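Recording marker demonstrations by remote control: a guide for new operators
Last updated November 4, 2023

In this tutorial I explain how we teach a two-arm robot to work with markers and their caps. It is written for new operators at Grekeneck, but other groups may use it also. I assume that the arms are already calibrated and that you have finished the first lesson (moving one arm slowly to a point and back).

What you need

– Two arms with parallel grippers and a wrist camera on each
– The pair of leader handles
– Several markers with caps in different colours
– The Nollholm recorder, version 8 or newer
– A cloth for the table

Before you begin

Put the markers and caps on the table in a different arrangement for each recording. This is the mistake I see most with beginners: they find one arrangement which is comfortable for their hands and they repeat it. The policy then learns the place and does not learn the cap. Turn some caps so the clip is toward you, and some so the clip is away. Leave other markers near the side of the table as well, because at the end the robot must choose correctly between several things.

You do not need to clean ink spots from the table. If you clean in the middle of a set, please write it in the log.

Step 1. Open the gripper early

Squeeze the leader handle fully and release it one time, so you feel where the end of travel is. Then open the gripper while you are still high above the table. Beginners often open it at the last moment, and a finger pushes the cap away.

Step 2. Come down over the cap

Look at the wrist view, not at the arm. Bring the cap between the two finger tips and stop. A cap can lie a little closer to one finger and this is fine, but both tips must pass it without touching. If the cap lies diagonally, rotate the wrist until the fingers will close across its narrow side.
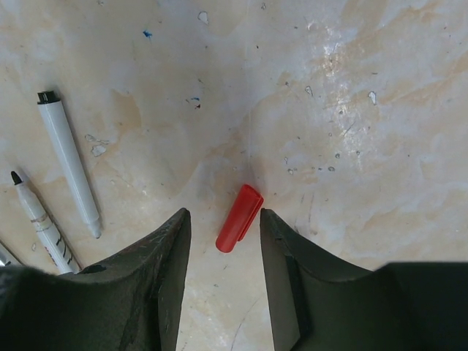 Wrist view with the red cap between the finger tips. It is slightly nearer to the right finger.

Wait here for a short moment, then go down the last part slowly. I count to two in my head. Close the handle gently; the leader has no strong force feedback, so you must watch if the cap begins to turn.

Step 3. Hold the marker with the other arm

The marker should be held by the other gripper, nearly upright, and low enough that the two arms can meet in the middle of the table. A small lean is no problem. I do not correct it, and I prefer that the recordings include some lean, because the robot will have it later too.

Be careful with the distance between the grippers. The camera housing above the fingers is wider than you feel from the handles, and most of our collisions in February were with this part. Approach from the side where you can see both pairs of fingers in the wrist view. When you lose sight of one of them, move back and try from a new angle.

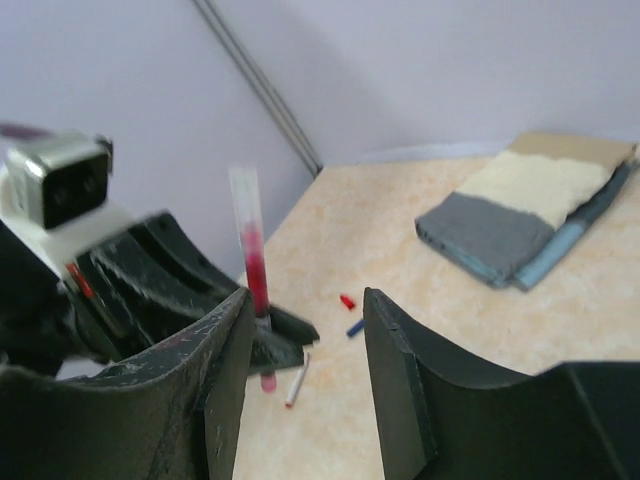 The second gripper holds its marker nearly upright, with small pieces on the table and the folded cloth behind.

Keep the cloth folded and at the back. It belongs to the last task of the session, but we leave it on the table from the start so the background stays the same.

Step 4. Bring the cap and the marker together

Move only one arm. Choose which one before you start and let the other stay still. If the two arms move at the same time, the recording becomes difficult to learn from, even when it looks nice to a person.

Step 5. Save or discard

Discard the recording if you hit the table hard, if you stopped for a long time to think, or if a cap rolled off the edge. Keep it if you missed the cap once and then took it properly. Such corrections are useful for the training. In my last set I made 57 recordings and kept 52.

Common problems

The cap jumps out when the fingers close: you are gripping too near the end. Move toward the middle of the cap.

The arm moves behind your hand: the recorder is writing to a network folder. Change to the local disk and restart it.

Your wrist hurts: stop and take a break – tired operators make jerky recordings, and the robot will copy this.

The next page in this series is about folding the cloth with both arms.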